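Bostero Opens Its Folding Lessons to Anyone With Two Hands and a Little Patience

From the Bostero team, October

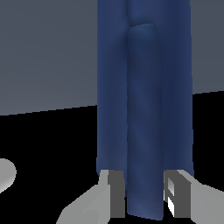
Caption: Navy cloth held between the gripper's two padded fingers in the Bostero simulator.

Hi, I'm Chinyere Nwachukwu, and I run the teaching side of things at Bostero. We're a small company (seven of us, counting Garba, who insists he is retired) and we build software that lets people show a robot how to handle cloth. I've been asked to write this release myself, so you're getting it in my words, and our usual press person can enjoy her week off.

The news first! Starting this month, Pumus, our remote teaching program, is open to people outside the company. You sign up, you get a slot, you log in to a simulated robot, and you teach it to pick up and fold a piece of cloth by driving it yourself. You don't need a background in robotics. You don't need to write a line of code. If you've ever folded a towel while talking on the phone, you have most of what we're looking for.

I should back up a little. We've been working on cloth for a long time, and cloth is a pain. A box stays a box when you pick it up. A shirt turns into something else the second you touch it. We spent our early days trying to write rules for this (pinch here, lift that high, swing over, let go) and the rules worked fine until somebody handed the robot a different towel. So we started showing it. One of us would take the controls, do the fold, and the software would save everything: where the fingers went, when they closed, how high they lifted and how long they waited before moving on. Do that enough times, with enough different people, and the robot starts to pick up the habit.

The "different people" part is why I'm writing to you. I fold one way. Musa Bako, our lead engineer, folds in a way I can only describe as aggressive. Both of us get to a folded towel, and the robot learns more from the two of us than it would from either one. But seven people can only have so many habits between them, and we'd like to borrow some of yours.

How a session goes

You pick a time slot and choose between two ways of driving. The first is by hand controller. You hold one in each hand, and the gripper copies the way your wrist moves. Squeeze the trigger and the fingers close. The second is plain keyboard and mouse, which is slower but perfectly usable, and a few of our best lessons so far came from people doing it that way.

Every session has 19 short tasks. The first six are practice and we throw them away, so go wild. Drop the cloth, miss it completely, pinch it in a silly spot. After that, your runs are saved unless you hit the discard key, and please do hit it whenever you like! Ayodele Nnaji, who designed the task list, wants me to add that pausing in the middle of a run is fine. People tend to rush because they think we're timing them. We aren't.

The part that takes the most getting used to is the pinch. You want a good bite of fabric between the pads before you lift, and from one camera angle it can look like you have it when you're really only brushing the front layer. Switch views before you close. I've been doing this longer than anybody here and I still forget.

"What I look for is the moment right before the lift," says Ayodele. "Some people give a tiny tug to check the grip, and they don't even know they're doing it. I could never have written that into a rule, but I can find it in the recordings, and so can the robot."

Why a simulator

We get asked this a lot. We do have real arms, and every skill gets tried out on them before we call it done. But a real arm needs a person standing next to it, and a real towel needs somebody to shake it out and put it back after every try. In the simulator you press reset. You can also teach at 11 at night in your socks, from wherever you happen to live, and nothing you do can bend a finger or knock over my coffee.

Simulated cloth isn't perfect, and I won't pretend it is. It can be a bit puffier and better behaved than the stuff in your laundry pile. Musa's group has put a lot of work into how it creases and how it hangs from a grip, and they're still at it. We mix in lessons recorded on the real arms too, with the robot's joints loosened so that one of us can guide it through the motion by hand. The two kinds of lesson sit side by side in training.

"I was skeptical about mixing them," says Musa. "I thought the simulated runs would teach it bad manners. Then we left them out of one round to see what would happen, and I asked for them back by lunch."

Who's in it with us

Our first outside partner is Mumerum, a linen service that has been patient with us through some very lumpy napkins. Their floor staff will be among the first to teach through Pumus, and Garba Olatunji is setting them up at their own sites. The Anozie workshop is lending us a room for in-person sessions, so if you'd rather try the hand controllers with one of us beside you, come by on a Sunday afternoon. There are two stations, and you may have to wait your turn.

People who teach get paid per session, and you'll see the rate before you sign up for a slot. Your recordings carry a number and not your name. If you change your mind later, write to us and we'll pull your runs out of the next training round.

What I'd love to hear back

Tell us what felt wrong! If the gripper lags behind your hand, if the cloth does something no cloth has ever done, if a task description makes no sense, there's a comment box at the end of each run and I read what goes in it. The view switching I mentioned earlier used to take three clicks. A tester complained, she was right, and now it's one key.

Slots are listed on the Pumus sign-up page, and new ones go up every Sunday evening.

Press contact: Chinyere Ekpo, Bostero. She's back next week and would be happy to set up interviews, demos or a teaching session for reporters who want to try folding something themselves.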